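**Jan 11, 2021**

# Guneck publishes results of its button-board review, and most of the claims don't hold up

Guneck, a small product review office for toy sellers and play centers, today released the findings of its first review of button boards: the flat plastic panels with push buttons, switches and numbers that are sold as early learning toys. The review covered 25 boards and 168 separate claims printed on boxes, inserts and store pages. Guneck found support for only 17 of those claims.

The office wants to be clear about what that number means. Most of the boards are decent objects. Children press the buttons, and they come back and press them again. What Guneck could not find was any good reason to believe that a row of numerals printed on a panel "builds early math skills," a phrase that showed up in one wording or another on far too many boxes. Printing the numbers 1 to 5 next to a button is cheap. It may help a child who is already being taught to count by someone sitting next to them. The boxes tend to leave that person out.

"Color learning" fared little better. Several sellers listed it as a feature when all they meant was that the buttons came in different colors. By that standard a bag of clothespins is a color learning system. 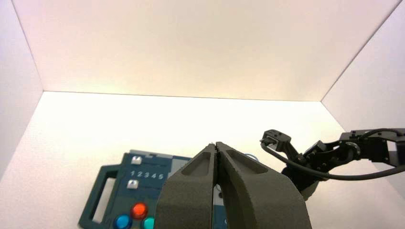

Guneck also looked at the parts that sellers rarely write about, and these turned out to matter more in daily use. A handle is worth having if a child can carry the board without dropping it on a foot. Button shape makes a difference too. Round glossy buttons and small square ones feel different under a finger, and that is a fair thing to say on a box. Few boxes said it. Edges, battery covers and the sound a button makes at six in the morning were mostly passed over in silence.

Each board was used on a plain surface first, away from other toys, and then handed over to the Hundness play center for general use. Guneck did not test for learning. It doubts that a short test could show much either way, and it asks sellers who say they have run one to publish it in full, with the number of children and the questions asked. Two sellers offered a summary. Neither would share what the summary was based on.

The 17 supported claims were nearly all plain statements of fact – size, weight, battery type, whether the board can be wiped clean. Guneck would like to see more of those and fewer drawings of brains with light bulbs in them.

The full report, titled *Clandelar*, lists every claim with the wording used and the reason it was accepted or turned down. Boards are listed by type and the report gives no awards, stars or seals. Guneck was asked more than once by sellers whether a seal could be arranged. It could not.

Sellers who believe a claim was judged unfairly may send written evidence before the end of March. Corrections will be added to the report with the old text left in place, so readers can see what changed. A shorter guide for parents and play centers is planned, though Guneck will not promise a date until the corrections are in.

**About Guneck**

Guneck reviews the claims made for toys and play equipment. It takes no advertising and sells no products. Boards for this review were bought at regular prices through the Ramasamy toy store.

**Copies of the report**

Printed copies of *Clandelar* are available at the Ramasamy counter and at the Hundness front desk – ask for the long version, as the one-page sheet leaves out the wording of the claims.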